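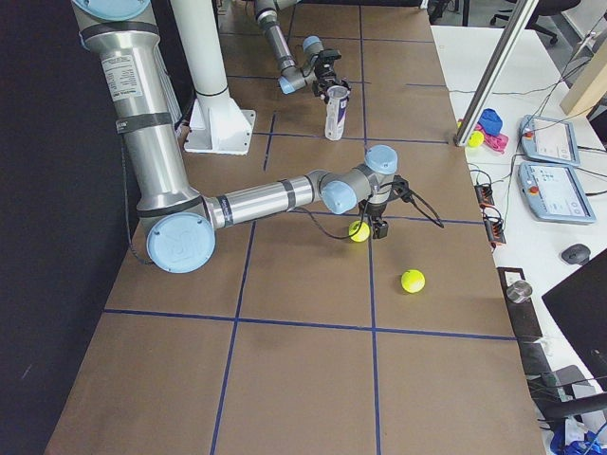
Aitana Escobar wrote:

> Is brown paper going to hold up on the long table if we tape it off into sections? I have a 600-foot roll left over from the Plumo sale and would love to use it up. Last time the tape took the top layer with it when we pulled it.

Aitana, yes, use it! We've had paper down on ours since January and it's been fine. I'd go with the dark blue tape and run it in big rectangles, because the small boxes we tried first drove me nuts (everything ended up straddling a line). Press the tape down with the side of your hand and leave it alone after that. If you have to move a strip, warm it with a hair dryer first and peel slowly.

Tennis balls roll less on paper than on the bare top, by the way. I can bring you a spare roll of tape on Thursday if you're going to be at Semple anyway.

Last updated: Thursday, 4:10 pm
2 comments · 0 shares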